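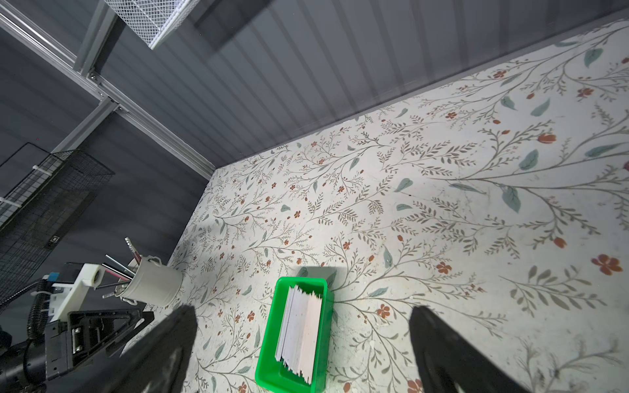
Heder, card job, Monday, November 28, 2022

Vosville shop, evening. Second full session with both arms on the rail.

Writing this up while I still remember what went wrong, as last time I waited and ended up with a page of notes that all said "better?"

The job is the same as before: take a card off the stack, get it to the other arm, put it down somewhere useful. The project page for Zacharias says the new planner does this sort of thing "out of the box." I have my doubts about the box. We are on build 3155, and the changes listed for it are mostly spelling fixes.

Wrist view first. With the fingers open on either side of the green tray there is enough room to come down without touching it, at least on paper. The trouble is the cards. They stand on edge and they are packed tight, and the edges are ragged, so the planner finds a "top edge" that belongs to several cards at once. When it closes on that it gets a pinch of paper or nothing. I would call that a fixture problem. The forum people call it a perception problem and want me to train something. I'll try a spacer first.

Numbers

50 attempts at a single card from the tray, same start pose, stock finger pads. 6 came up with one card and held it all the way to the handoff point. The rest were doubles, misses, or a card that slid out on the way up. I am not going to work out what share were doubles, my tally marks got sloppy after the break and I don't trust them.

So the claim that the stock pads are "fine for paper" is not holding up here. Might be fine for a single loose sheet on a mouse pad, which is what their clip shows.

Dropped the closing speed to 78 on the slider (no idea what the units are, the Rollier manual only says "percent or counts, depending on firmware," thanks). It looked gentler. Whether it did anything I can't say, I changed the approach height in the same go, which was dumb. Redo with one change at a time.

Tabletop

Still the leaf and flower print. I keep hearing that a busy background is good for the vision side because it gives it something to hold on to. Could be. It also gives it rust-red flowers to get excited about. The table needs a wipe too, there are smudges and crumbs of something toward the lower right of the wrist view, and I would like to rule those out before blaming anything clever.

Two arms at once

Ran the shared-space mode with the grippers brought close over the middle of the table. The idea is that each arm knows where the other one is and keeps clear. I kept my hand on the stop the whole time and I'd tell anybody else in the shop to do the same. The status lights being green tells you the joints are happy. It does not tell you the two arms agree on where the middle is.
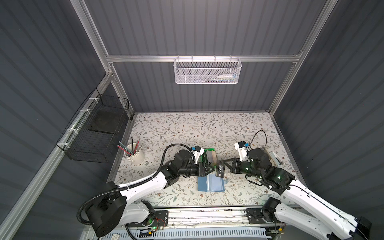
Both arms over the middle, "Vip" card in the right gripper, blue folder underneath.

Black card is easier on the planner than the white ones, no surprise, it stands out against the tabletop. I would not read much into it. One dark card with white letters is about the friendliest thing you could hand it, and of course that is the kind of card that ends up in demo clips.

The offset between the arms bothers me more. I measured it with a ruler at the start of the session and again at the end and did not get the same answer. Could be the ruler, could be the rail clamps, could be me. Tightened the clamps anyway. If it moves again I'm going to stop believing the Rollier calibration routine, which finishes suspiciously fast and always says OK.

Cable sleeve on the left arm loops high. Watch it on the big wrist turns. I'd rather not find out the hard way what it can catch on.

To do

Print a spacer for the tray so the cards lean less.
Wipe the table.
Rerun the pick test, slider only, approach height back to where it was.
Move the pen holder farther from the left arm, it's in the way of my elbow if nothing else.
Ask on the Zacharias list what "shared" means in shared-space mode. Expect a link to the same page.
Check the offset cold, before anything has moved.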